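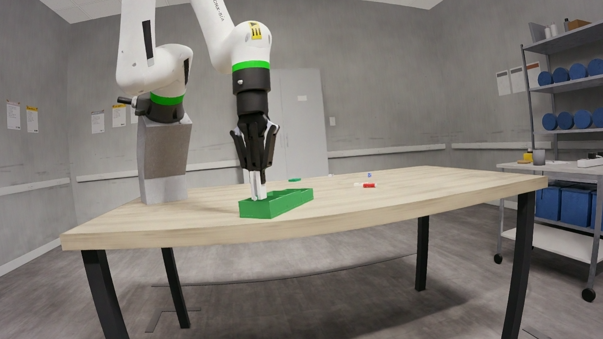 A white block goes into the green tray in the simulated CRX-5iA cell.

I had a perfect robot for most of April, and I should have been more suspicious of it. I write pick-and-place routines at Perkell, a small integration shop in Hendberg, and the job was easy enough to explain to my neighbor: pick small things up off a table and put each one in the right compartment of a tray. Everything gets built in simulation first, and ours had been humming along so nicely that I'd started leaving early.

Then I read the log. Out of 657 overnight cycles, 157 had been scored as good placements when the gripper had let go too soon. The part dropped from a little height, bounced, and happened to come to rest inside the compartment walls. Our checker (I wrote it, so go ahead and blame me) only asked where the part was at the end of the cycle. It never asked how it got there!
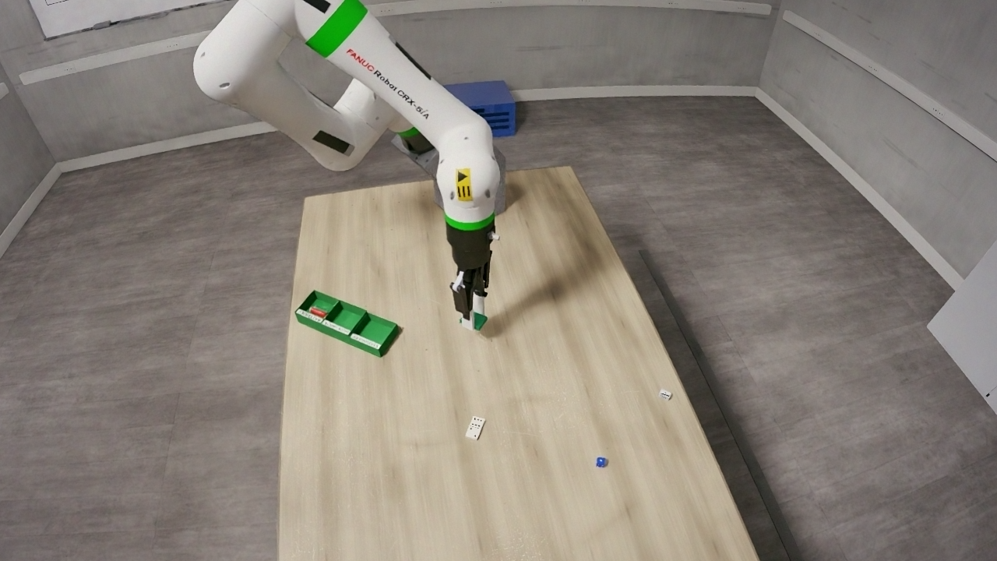
What does an early release do on real hardware?

It depends on the part. A light plastic block may just tip over in the tray, but something heavier can land on the wall of a compartment and get pinched when the fingers come back down.

That second case is the one that kept me up. A collaborative arm is set up to stop on contact, and people trust that, me included. But a stop triggered by a jammed part brings somebody over to the table, reaching in under the gripper to clear it, and now you've invited a hand into the spot where the trouble is. I've done that reach myself more times than I'd like to admit.

So I went hunting. My first guess was friction, and I lost two days to it. I made the pads stickier, then slicker, then put them back the way they were.

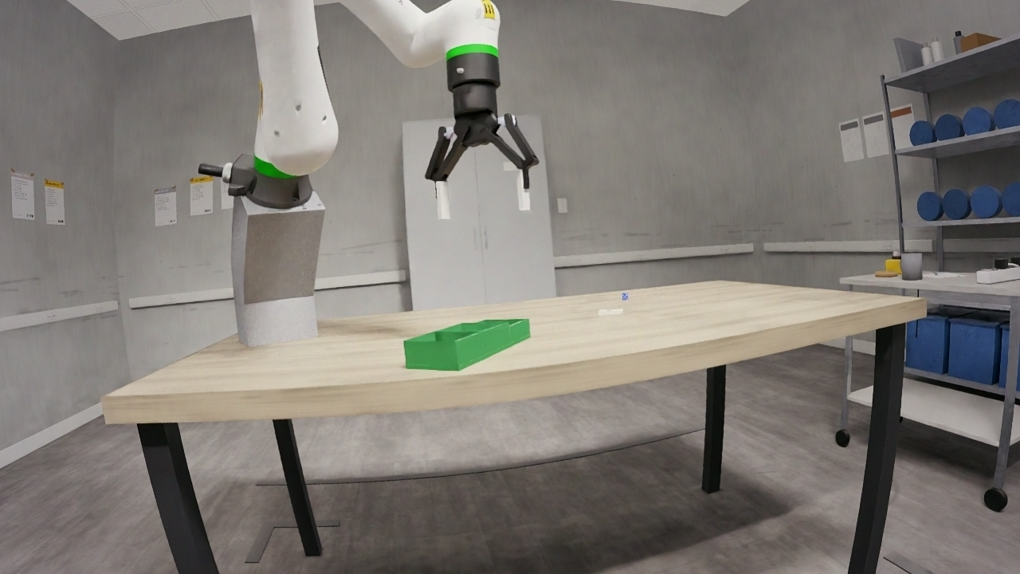
The real culprit was a timer. We use a little sequencing package called Istau, and it was sending the open command 30 milliseconds ahead of the "arm has settled" signal. On slow moves you'd never notice. On quick ones the wrist was still traveling down when the fingers started to spread. I'd set that number myself months before, on another project, and copied the file over without looking. Ouch. 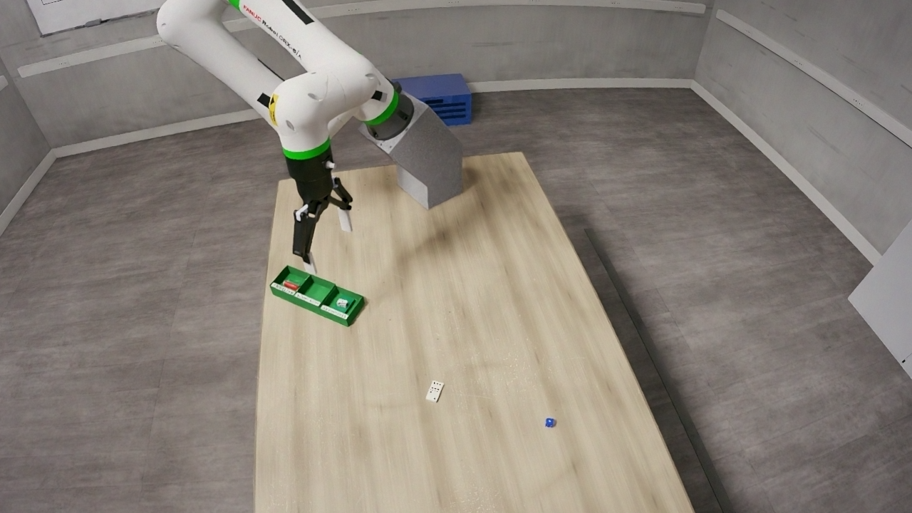

The fix took one line, and the testing took the rest of the week. I threw out the timer and made the release wait for the settled signal, then added a height check so the fingers can't open unless the part is down where it belongs. I also got pickier about how I watch. These days I'll stop a run with the fingers spread over the back edge of the tray, the way they are there, and step through it slowly, because a tip that close to a wall is exactly where a small error turns into a collision. Atanasov, the client, asked for 20 clean cycles at full speed before we moved on — I ran them twice.

The checker got rewritten too. It records the height at release and flags any part that moves after the fingers let go, even if it ends up somewhere perfectly respectable. My success rate looked terrible for a day or so, and I taped the old chart next to the new one over my desk. I still copy files from old projects. I just read them first now, all the way down to the timers.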